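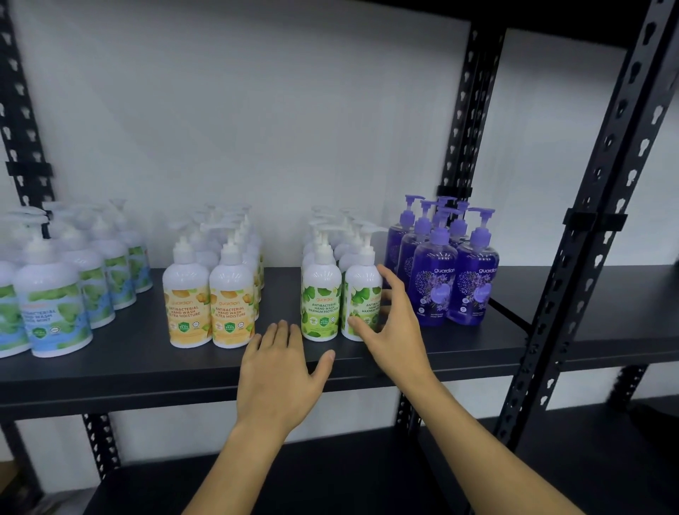

3.2 Grouping by label color

Shelf order in small shops is usually set by product name or by supplier code, and the person filling the shelf has to read each label before putting a bottle down. We wanted to see what staff do when no order is given. In the Trunby store, hand wash was arranged by the color of the label (Figure 2). Blue-and-green cool mint bottles stand at the left, then the orange and yellow ultra moisture, then the green maximum protection, with the purple bottles at the right. Three of these groups are white bottles of antibacterial hand wash, so the label is the main thing that tells one from another at arm's length. The purple group differs in the bottle as well, and staff said they placed it without reading anything.

Figure 2. Hand wash on a middle shelf, grouped by variety, Trunby store.

We asked 16 staff members in the Trunby and Sutlow stores to fill an empty shelf from a mixed crate. All but two sorted by color first and turned the labels to the front afterward. The two who did not, both at Sutlow, began with the varieties they expected to sell fastest and put those in the middle.

Mistakes were few and mostly of one kind - a bottle of one white variety set down in a back row of another. Back rows are hard to check, as the front bottles hide the labels behind them and the white pumps look alike. Tabrizi and Khosravi noted the same problem with shampoo in their August visits. Staff at Sutlow dealt with it by filling each group from back to front and finishing one variety before opening the next. We did not time this method against the others, and the effect of shelf depth is left to Section 5.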